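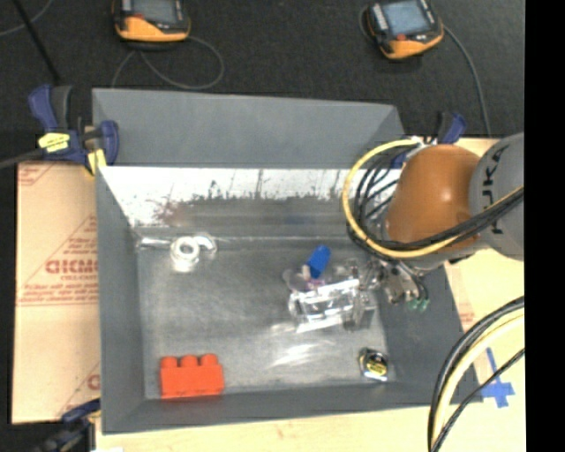
The Astden 600 is a pocket tape measure for people who measure things at home a few times a month and want the tape to be where they left it. It has a short case, a steel blade and a lock that stays put until you release it. Small tapes have a bad name with tradespeople, mostly because the cheap ones buckle after a few inches and the hooks bend. A small tape with a silver and black case and a yellow label on its face, like the one in the near right corner of the gray bin, takes up hardly more room than a toy building block, and that is the size class we are talking about on this page. The Astden 600 is made for the kitchen drawer, the sewing box, the glove compartment and the coat pocket.

Overview

The blade is marked in inches on the upper edge and centimeters on the lower edge. Feet are numbered in red. The first foot is divided down to thirty-seconds, and after that the divisions are sixteenths, which is as fine as most people can read on a blade hanging in the air. Numbers are printed so that they read the right way up when you hold the case in your right hand. A left-handed version is sold separately under the name Astden 600 L.

The coating on the blade is matte. Under a kitchen light or in front of a window a shiny blade throws glare back at you, and you end up tilting it to find the mark. Matte coatings used to wear off faster than gloss ones. The current coating, which came in with the September production run, holds up better at the hook end, where most of the wear happens.

What is in the box

One tape measure
One wrist cord
One belt clip with screw, not fitted
Instruction leaflet

The clip is left off on purpose – it catches on fabric in a bag or drawer. If you want it, it goes on with the supplied screw and any small crosshead screwdriver. Do not overtighten it. The screw seats into a brass insert, and the insert will turn in the case if forced.

Specifications

Blade width: 3/4 inch
Blade markings: inches and centimeters
Blade material: coated spring steel
Standout: roughly 4 feet, blade held level
Lock: thumb slide, top of case
Hook: riveted, 3 rivets, sliding
Warranty: 7 years, original owner

Standout is the distance the blade will reach before it folds under its own weight. We measure it with the blade held level and the cup facing up. Point the blade slightly upward and you will get more. With the cup facing down you will get a good deal less, and this is normal for any tape.

About the hook

Customers write to us to say that the hook is loose. It is meant to move. The amount of play is equal to the thickness of the hook itself, so the tape reads correctly whether you push the hook against the inside of a window frame or pull it over the end of a board. Please do not hammer the rivets flat to stop the movement. If the hook has been bent by a fall, compare an inside and an outside measurement of the same length. If they differ, the hook needs replacing.

Measuring inside a drawer or cabinet

Butt the hook against one side, run the blade across and set the back of the case against the other side. Read the blade where it enters the case, then add the case length, which is stamped on the base. On this model the case length is a whole number of inches, so the sum can be done in your head. For a drawer, measure at the front and again at the back. Older furniture is often out of square by an eighth of an inch or more, and an organizer cut to the front measurement may not go all the way in.

Care

Wipe the blade before you let it back into the case if it has picked up dust, glue or paint. Grit drawn into the case works on the coating every time the blade moves. A dry cloth is enough for most things. Use a damp cloth for plaster dust and let the blade dry fully extended. Do not oil the spring.

Let the blade back under control. Feeding it in by hand for the last foot will double the life of the hook, in the experience of our repair bench.

Repairs and spare parts

Hooks, belt clips and wrist cords are available from our Brirkbridge workshop. Springs and blades are replaced as a unit, and only by us. Aurora Baptista runs the repair bench and can tell you from a photo whether a tape is worth sending in. Please write to her before mailing anything. A tape with a kinked blade cannot be straightened, and we would sooner tell you that before you pay for postage.

Customer notes

"I use it for curtains. The red numbers are easy to find without my glasses. The lock is a little stiff for the first week." – Etelka Halász

"Good tape, but I would have liked the clip to come fitted." – Manikandan Joseph

"Bought two, one for the car. Standout is what they say it is, no more." – Thirumalai Naidu

Related items

Astden 600 L, left-handed markings
Estby cloth tape for sewing, inches and centimeters
Estby folding rule, boxwood
Replacement hook kit with rivets

Page last revised Sunday, January 7, 2024. Questions about stock and trade orders go to Harish Suvarna at the Brirkbridge office.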